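How to Change a Fitted Sheet on a Bed That Lives Against a Wall

Filed under: Bedroom, Small Rooms, Things You'd Think You Already Knew

Most instructions for putting on a fitted sheet assume the bed is in the middle of a generous room, with space to stroll around it on all sides like a museum guard. Mine has one long side jammed against the wall, as do the beds of nearly everyone I know who pays rent. The two far corners are the whole problem. The rest of the bed you could do in your sleep.

I have tried the pull-the-bed-out method, the crawl-across method, and the method where you pretend the far corner is on and go to bed anyway. What follows is the version I've settled on, with a few improvements contributed by Esther Mwakalinga, who cleaned holiday apartments for three summers and has opinions.

What you need

A fitted sheet that fits. Check the pocket depth on the package against your mattress, including any topper. A sheet that is an inch too shallow will behave beautifully until 2 a.m.

A box, or some other flat-bottomed thing of moderate weight. More on this below.

A wooden spoon or a long ruler, if your bed is heavy and your arms are short.

Step 1. Strip it, and look at the gap

Take off the old sheet starting with the near corners, then lean over and drag the far ones toward you. While the mattress is bare, run your hand down between it and the wall. You'll find socks. I once found a library card that I had already paid to replace. Get all of it out now, or the new sheet will gather it up and keep it.

If you can slide the mattress toward you by the width of your hand, do it. Leave the bed frame where it is. Dragging a frame across a floor is how my deposit got smaller, and the mattress moving a little is all the room your knuckles need.

Step 2. Find the long side

Every fitted sheet looks square when you're holding it. Look for the tag: on most sheets it goes at the foot of the bed, usually on the right or left depending on the mood of the factory. Once you know which corner it belongs to on yours, put a stitch of colored thread there and never think about it again. Laiba Hayat marks hers with a laundry pen, which is faster and looks worse.

Step 3. Far corners first

This is the step people skip because it's unpleasant. Start at the far corner by the headboard. Kneel on the bare mattress, lift the corner with one hand and pull the elastic down and under with the other. Get it properly under, a good few inches, so that the seam sits right on the corner of the mattress.

Then do the far corner at the foot. If you can't lift and tuck at the same time, use the spoon: push the hem down the gap with the handle until you feel it go past the bottom edge, then sweep it inward. It's undignified and it works.

Step 4. Weigh it down

As soon as you climb off and start pulling at the near side, the far side will try to come with you. Before you get off the bed, park something on the sheet up against the wall. It should be wide and flat underneath, and light enough to lift back over the bed with your arms out straight. A full carton of something is ideal. A cat is too light and resents the work.

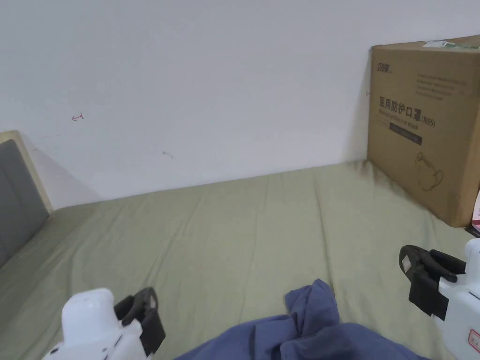

Box against the wall, sheet underneath. The creases come out in Step 6.

Leave the weight alone until all four corners are on. If your mattress is a large one, use two weights, one toward each end. Brush off the bottom of the box first, especially if it has been on a closet floor. I mention this as the owner of a pale sheet.

Step 5. Near corners

Stand on the floor like a civilized person. Hook the near corner at the headboard, then walk down and do the foot. The last corner is always tight. Push the mattress down with your forearm so it bends a little, slip the pocket over, and let go.

If the last corner refuses completely, the sheet is either turned the wrong way or has shrunk. Go back to the tag. I have spent ten minutes fighting a sheet that was simply sideways.

Step 6. Smooth toward yourself

Take off the box. Now smooth from the wall to the near edge with flat hands, pulling the extra fabric toward you and tucking it under as you go. Going the other way pushes all the slack to the place you can't reach, where it will sit in a ridge for a week.

Long wrinkles running from the near side to the wall mean the sheet is loose from head to foot, so tug at the foot end. Wrinkles running along the length of the bed mean the near edge needs another tuck.

Step 7. Push the mattress back

Slowly, with both hands low. If you shove it in at the top, the far hem rides up and you've earned yourself another go at Step 3. Check the wall while you're down there — a damp cloth will take off most scuffs, though pencil wants an eraser.

If it still pops off

Sheet suspenders, the elastic kind with clips, are worth the few dollars on a wall-side bed. Put them on the far corners only. Clip them before Step 3, while the sheet is still in your lap, and keep your fingers clear when they snap shut.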